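Switching to a paper notebook for the household accounts

06/06/2022

I kept our household accounts in a spreadsheet for a long time, and in December I stopped. Several people have asked how the paper version is going, so I am writing it down once and will point them to it.

The spreadsheet was fine. I had built it up over the years, with a tab for each month and another for the car, and it added everything correctly. The trouble was that I only opened it when I had a pile of receipts, and by then I couldn't remember what half of them were for. I would sit down for an evening and type them in and learn very little. Then I would close it for six weeks.

The notebook lives on the kitchen counter next to the bread. When I come in from the store I write down what I spent before I put anything away. It takes less than a minute. My handwriting is bad and the columns wander, but I can read it.

I use one page for each week. Groceries go on the left, everything else on the right, and bills have their own section at the back. I tried using different colored pens for a while and gave it up. One black pen on a string works better.

At the end of the month I add the columns with a calculator and write the totals inside the front cover. The first full month came to 1323 dollars for everything except the rent, which was higher than I would have guessed. Groceries were close to what I thought. The surprise was the small stuff on the right side of the page: parking in Flidisden, a replacement lamp, lunches, a birthday present I had already forgotten. None of it was foolish, and I would buy most of it again. I just hadn't seen it in one place before.

Yaa Sulemana, who got me started on this, keeps hers in much more detail. She writes down the price of each item at the grocery store, so she can tell you what onions cost last spring. I don't have the patience for that and I don't think you need it. A store name and a total is enough for me.

The heating bill was the other thing. On the spreadsheet it was one number among many. Written by hand, 201 dollars looked large, and I called the company and asked to be moved to the even payment plan. I had been meaning to do that since we moved to Drimmont.

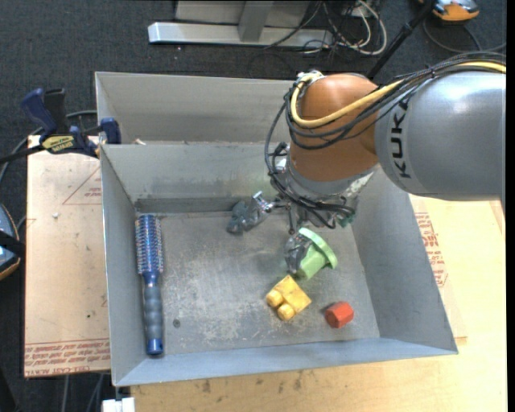

There are drawbacks. If I lost the notebook there would be no copy. I now take a picture of the totals page with my phone each month, but the daily pages aren't backed up anywhere. It is also harder to look back. When I wanted to know what we paid for the last set of tires, I had to go to the old spreadsheet, and I'm glad I kept it. Anything over a year old I will probably have to hunt for by hand – I can live with that.

Xiuying Duan wrote to ask whether both people in a house have to do it. In our case, yes, more or less. My husband leaves his receipts under the cover and I copy them in. He won't write in the book himself, and I have stopped asking.

I am on my 2nd notebook now. The first was spiral bound and the pages tore out at the holes. The new one is stitched and lies flat, and it has enough pages to get us well into next year. I'll need to rule the bill section again before the end of the month, and I still haven't decided where to put the vet.

Recent posts
Cleaning out the hall closet
What I do with leftover rice
The bus to Flidisden, new timetable
Two library books on soil
Fixing a slow drain

Contact | Copyright 2022 | Back to top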